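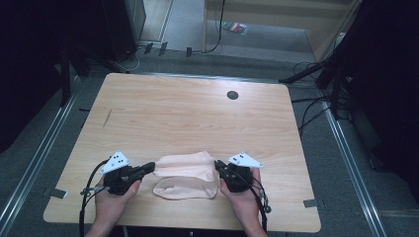

Vacancies / Textiles and Alterations

Alterations and Mending Technician

Wesbridge site, ground floor workroom
Permanent, 5 days a week
Reports to: Hae-won Joo, Workroom Manager

Belhaj Garment Care repairs and alters clothing and household linens for walk-in customers and for a small number of trade accounts. We have two workrooms, one in Wesbridge and one in Mastow. The Wesbridge room is taking on a technician to start in October.

The work

Most of what comes in is everyday clothing. Expect hems, zippers, linings, torn pockets, split seams and waistbands that need to go in or out. Household items make up the rest: curtains to shorten, tablecloths with burn holes, cushion covers, the occasional quilt. We do not make garments from scratch and we do not take bridal work at Wesbridge. Bridal goes to Mastow.

You will be given a rack at the start of the day with tickets attached. Each ticket says what the customer asked for, the due date and the price quoted. If the job turns out to be bigger than the ticket says, stop and bring it to Hae-won before you cut anything. She will call the customer.

Your regular duties will be:

Hemming pants, skirts, dresses and drapes, by machine and by hand
Replacing zippers, buttons, hooks and elastic
Darning and patching knits and wovens
Taking in and letting out side seams, waists and sleeves
Pressing finished work and checking it against the ticket
Pinning customers at the counter when the front desk is short
Keeping your own machine clean, oiled and threaded for the next job
Logging thread, interfacing and notions when stock gets low

Technicians also take turns on the trade account for Trutus, a table linen rental company. These are flat pieces in large batches, mostly edge repairs and small holes. It is repetitive work and some people like it more than others. Nobody is on it for more than 2 days in a row.

What we are looking for

You should be able to use an industrial straight stitch machine and a serger without supervision. You should be able to do a clean blind hem by hand. We will ask you to show us both.

Paid experience is useful but not required. Two of our current technicians learned at home and came to us with a bag of samples. If you have been mending for friends and family for years, say so in your application and tell us what kinds of things you have fixed.

You need to be able to read a ticket and write a clear note back on it. You need reasonable eyesight for close work, with glasses if you wear them. The job is mostly seated, with some standing at the press. Bundles of drapes can weigh up to 55 pounds. There is a cart for these, and you may ask for help.

It would help if you have worked with leather or down, or if you speak a second language. Neither is a condition.

Hours and pay

The workroom opens at 8:00 a.m. and the last press is turned off at 4:30 p.m. Lunch is half an hour, unpaid, with a paid break in the morning and another in the afternoon. Overtime is offered before the winter holidays and in prom season. You can turn it down.

Starting pay is $2,860 a month before tax, reviewed after the first six months. Paid leave, paid sick days and a transit pass are included. Staff get their own alterations done at the cost of materials.

Scissors and thimbles are supplied. Many people prefer their own, and we will sharpen those along with the shop pairs.

How to apply

Send a short letter or email with your name, a phone number, the hours you can be reached and a summary of your sewing experience. A resume is fine but you don't have to have one. Please do not mail finished garments to us. Photos of your work are welcome, and close-ups of the inside of a seam tell us more than a picture of the whole piece.

People on the short list will be asked in for a bench test. It takes one morning and is paid at the starting rate. You will hem a pair of lined pants, replace a zipper and patch a hole in a piece of plain-weave cloth. We provide everything. Afterward you will sit down with Hae-won Joo and with Brahim Zerouali, who runs the Mastow workroom, and can ask them anything you like about the job.

Applications can be handed in at the Wesbridge counter during opening hours, marked "Technician." We reply to everyone, including those we can't take on this time.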